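Bimeo towel-folding station, upper floor – inspection checklist with comments
Revision following the March walkthrough. Completed 17 September 2023.

Mark each item OK, FIX or TALK. TALK means the item is fine on paper and somebody has an opinion about it. Comments go under the item. Last time they went up the side of the page and one of them was a lunch order.

Scope: the folding arm and hand, the floor people use to get past it, and the work that used to be done by hand at the long tables. The laundry downstairs has its own sheet.

SECTION A – BEFORE POWER

A1. Stop button reachable from both sides of the station. OK
Reachable by everyone on the current roster. The button on the far side was behind a stack of bath sheets in March and has stayed clear since.

A2. Cables secured and away from walking routes. FIX
Floor runs are fine. The loose ones at bench height are not, and the answer "they've always been like that" is recorded here for the second time. Clip them before the next shift.

A3. Electronics covered or out of reach of fabric. FIX
Open boards and lint do not belong in the same sentence. Gradine quoted us for covers. Somebody should say yes to the quote.

A4. Hand shells checked for cracks, sharp edges and loose joints. OK
Run a scrap of toweling over every finger. If it snags, stop and write down which finger. "The snaggy one" was entered twice last quarter and meant two different fingers.

A5. Warm-up cycle completed with no fabric loaded. OK

SECTION B – WHILE IT RUNS

B1. Visitors and staff know where to stand. TALK
The rule is an arm's length beyond the arm's length. People nod at this and then lean in. The operator is allowed to ask anyone to step back, including people who sign the operator's paycheck.

B2. Seating kept out of the swing area. TALK
Chairs migrate. Return them at the end of the shift, and please stop using the nearest one as a coat rack.

B3. Fabric handled without pinching or dragging. OK
Striped stock is harder to fold square than plain, for the machine and for us. The machine doesn't complain about it, so we have kept up the tradition on its behalf.

Wrist views, navy and white striped stock in all but the second, which has only a streaky navy reflection:
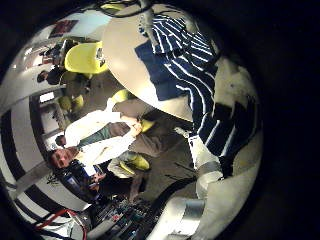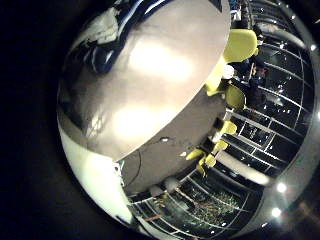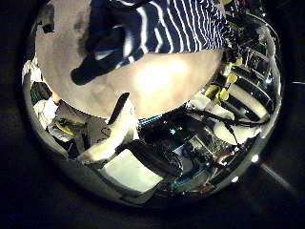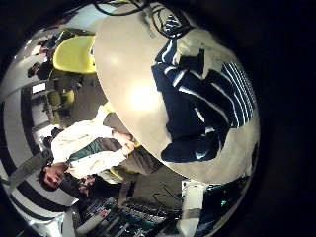 B4. Operator keeps eyes on the hand during a fold. TALK
This is the item that drew the most comments, so it gets the most room. Folding by hand, you could talk, look out at the floor and still turn out a decent stack. Watching a machine fold is duller and more tiring. Two operators asked for shorter turns at the station, and we agree with them. Swap every hour. The person coming off goes to sorting or to the repair table, and "coming off" does not mean standing next to the new operator giving advice.

B5. Failed folds set aside and logged. OK
Of 211 pieces in the trial batch, 127 were accepted as folded and the rest were redone by hand. Management called this promising. The people doing the redoing had another word, and it has been left off this sheet. Until the number improves, a redone piece counts toward the folder's daily total. It did not count in the first month, and that was a mistake.

B6. Stop tested under load once per shift. OK
Press it. Do not describe pressing it.

SECTION C – THE PEOPLE PART

C1. Everyone at the station has done the Swati training module. FIX
Three have not. The module takes an afternoon and the quiz can be retaken, as several of us can confirm.

C2. Workload reviewed after the change. TALK
The target was 400 pieces a day before the arm arrived. It is still 400, with one fewer person at the tables and one more person watching. Somebody needs to do that subtraction with the door open and the folders in the room.

C3. Job titles updated. FIX
Two people are still listed as "Folder II" and now spend most of the day resetting a gripper. If the work has changed, the title and the pay grade should hear about it.

C4. Wrists, shoulders, backs. OK
Credit where due: fewer sore shoulders reported than before. More sore necks, from looking down at the monitor. Raise the monitor.

C5. Hand folding skill kept up. TALK
Each person folds 100 pieces by hand a month, whether the arm is behaving or not. Murnudetti orders still go out hand-folded by contract, and their corners are inspected by someone with strong feelings about corners.

SECTION D – SHUTDOWN

D1. Hand parked open, nothing left in the grip. OK
D2. Fabric cleared from the arm and returned to the bin. OK
D3. Power off at the wall, not only on the screen. FIX – off on the screen only, two nights running.
D4. Log signed by the person who did the work. OK

Items marked FIX are due before the next inspection. Items marked TALK go on the agenda for the floor meeting, first half, before the coffee runs out.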